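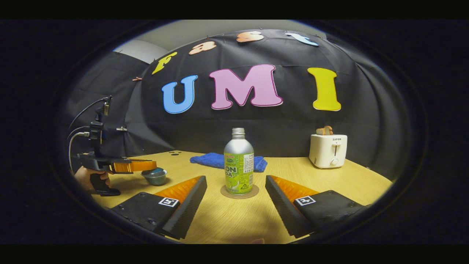 Omar Hakim writes that the northern route should be dropped from the June itinerary, as the drive from Ustatbridge to Covollow took him far longer than the planning sheet allows, and he asks that the timings be revised before any rooms are confirmed.

Entry for 31 Mar 2024. The remark has been noted and is largely accepted. The planning sheet gives 3 hours for that leg. It was drawn up from the map and makes no allowance for the single-track section beyond the reservoir, where vehicles must wait at the passing places, nor for the lorries that use the road on their way to the quarry. A figure of 4 hours has been entered in pencil until the leg is driven again in dry weather.

The full circuit comes to about 400 kilometres. Ignacio Robles proposes that it be driven anticlockwise, with the coast first and the hills on the second day. This would put the party at Pranum by midday, when the ferry office is open and tickets can be changed in person. The objection is parking. The quay at Pranum fills early in summer and the upper car park has a height bar, under which the larger hire van will not pass. Ignacio is to write to the harbour office and ask whether the coach bays may be used for an hour.

Fuel. The pump at Covollow was out of order on Omar's visit. The sheet now says to fill up at Ustatbridge in either direction.

Lodging. The Van Loon guest house has offered 21 beds on condition that the evening meal is taken there. The meal is served early and late arrivals are given a cold plate. If the anticlockwise order is adopted this presents no difficulty. If it is not, the second car will almost certainly miss the sitting. No deposit has been sent.

Maps. The edition in the office shows the old bridge south of Covollow as open to traffic. It is now for walkers only. All copies to be marked – the correction is in red on the wall map and should be copied from there.

Outstanding: reply from the harbour office; second timing of the northern leg; decision on direction of travel, to be taken once both are in hand.

Recent entries
Luggage allowance on the Pranum ferry
Hire van: notes on collection and return
Wet-weather stops between Ustatbridge and the coast
Revised packing list for two-day circuits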